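**Drerkuline Arm Build — Shared Workshop Inspection Checklist**
Date of inspection: 2025-08-08
Location: Vandden Workshop, bench area 2
Scope: simulated trials of the two-finger gripper, and readiness of the physical arm for first power-up

Items are marked Pass, Hold or Fail. An item on Hold may be worked on but may not be powered. Comments from bench members are entered under the item they concern and stay on the sheet after it is closed.

## 1. Simulation before hardware

- [x] Gripper model loads with both fingers attached to the palm. **Pass**
- [x] Fingers open wide with nothing held. **Pass**
- [x] Joint limits in the model match the limits written in the controller. **Pass**
- [ ] Collision shapes checked against the printed parts. **Hold**

The open position was reviewed first. The wrist view is the one the builders use when judging clearance, and it is the view kept with this section.

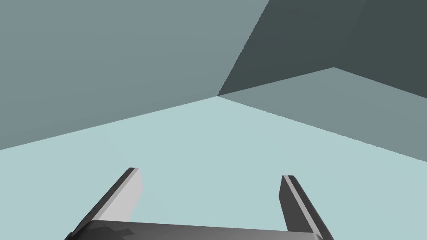 Lo asks whether the open position should be the default after an emergency stop. The concern is that a hand which opens on a stop will drop whatever it is holding, and on the real bench that could mean onto a foot.

The inspector agrees with the concern. On an emergency stop the real gripper is to hold its last position with the motor current limited. Opening is to require a separate, deliberate command. The startup script must be changed to match before this section is closed.

## 2. Grip trials on narrow objects

1. Approach speed is reduced before the fingers reach the object. **Pass**
2. An upright stick is used as the narrow test object. The palm is to stay level with the bench during the approach, and the operator confirms clearance on both sides before giving the close command. **Pass**
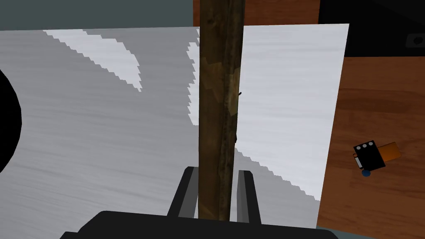 3. Closing force is capped in software. The cap is set in the Woren controller file and may not be raised from the operator screen. **Pass**
4. Loss of signal from the controller stops all motion within 400 milliseconds. **Fail.** The timer was present in the file but had been commented out. It must be restored and tested again with the cable pulled by hand.

Comment on item 4: this same fault was recorded in January. The builders are asked to keep one copy of the controller file on the workshop drive and to delete the others.

## 3. Grip trials on flat objects

- [x] Flat framed object added to the trial set. **Pass**
- [x] Operator can pause the trial with an object between the fingers. **Pass**
- [ ] Tilt limit agreed and written down. **Hold**

A thin frame can sit at a steep angle between the fingers. No glass-fronted frame is to be used on the physical arm until a tilt limit has been agreed — a plain board of the same size is acceptable in its place.

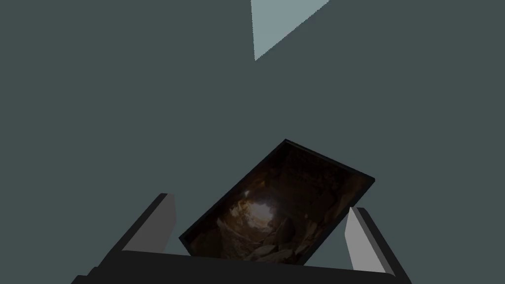 *Vandden Workshop Safety Desk*

The tilt limit should be set from the simulated trials and then confirmed at low speed on the bench. The result is to be entered on this sheet with the object used and the closing force at the time.

## 4. Physical bench, power off

- [x] Arm base bolted through the bench top, with washers on the underside. **Pass**
- [x] Stop button within reach of the operator's chair. **Pass**
- [x] Power supply cover fitted and screws tight. **Pass**
- [ ] Cable run along the forearm tied clear of the elbow joint. **Hold**
- [ ] Floor line taped to mark the reach of the arm. **Fail.** The tape stops short at the aisle.

Long hair is to be tied back and gloves removed before any powered work. The door to the aisle stays closed while the arm is live.

## 5. Release

The arm is not released for power-up. Simulated trials may continue without restriction. Both failed items and all items on Hold must be cleared and signed by a bench member other than the one who did the work. The request for a second inspection is to be left in tray 17.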